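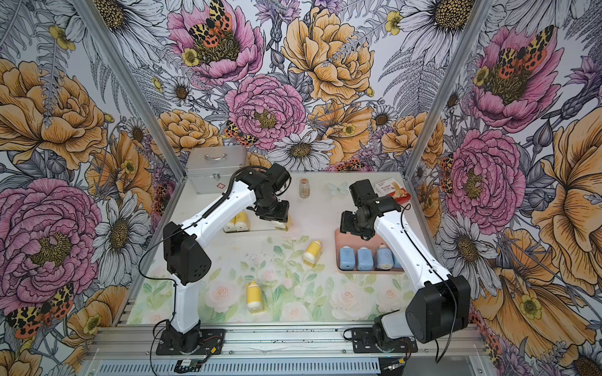

So I finally gave up sugar in my coffee. I know, I know, big news. But I've had two spoonfuls in every cup since college, and I drink three cups a day (four if my sister's visiting), so for me it was a pretty big deal!

It started in January when I was cleaning out the pantry and found I'd gone through a whole bag in a couple of weeks. I live alone. I bake maybe twice a year. You do the math – I didn't want to.

The first week was horrible. Everything tasted like a wet paper bag. I tried cutting down slowly, one spoon, then half a spoon, and that was worse, like getting a Band-Aid pulled off by somebody very sleepy. So I quit cold and switched to a lighter roast from Laswood, which costs more than I'd like but doesn't have that burnt thing going on.

I put all this up on here back then and got 16 comments, mostly people telling me to use cinnamon.

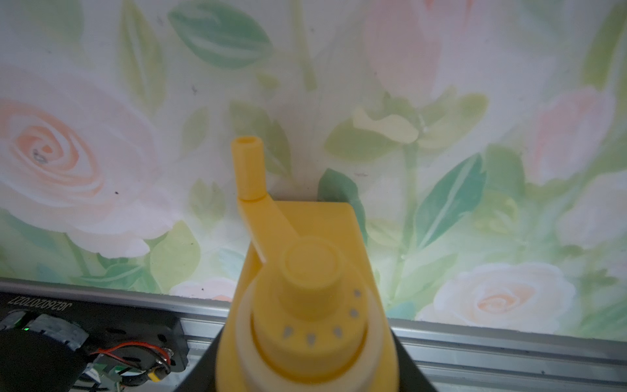 Iona Yule wrote that cinnamon just floats on top and gets stuck in your teeth, and that a tiny pinch of salt in the grounds did more for her than any spice. She also said to give it a full month before deciding anything, as her first good cup came on day 24.

Well, she was right about the salt! I was sure it would taste like the ocean and it doesn't at all, it just takes the edge off. Mine took longer than hers though. I kept thinking "this is fine" and then walking past the sugar bowl very slowly.

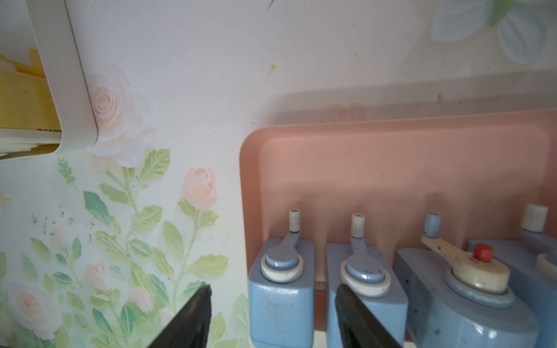 And then one morning I finished the whole mug while reading the mail and didn't notice until it was gone. My mom made me a cup the old way last weekend and I couldn't get past the second sip, it was like drinking pancake syrup. She was a little offended, I think.

Next up is the creamer, but I'm not ready to talk about that yet.

182 shares | 3 comments

Search this blog

Last updated: Apr 1, 2023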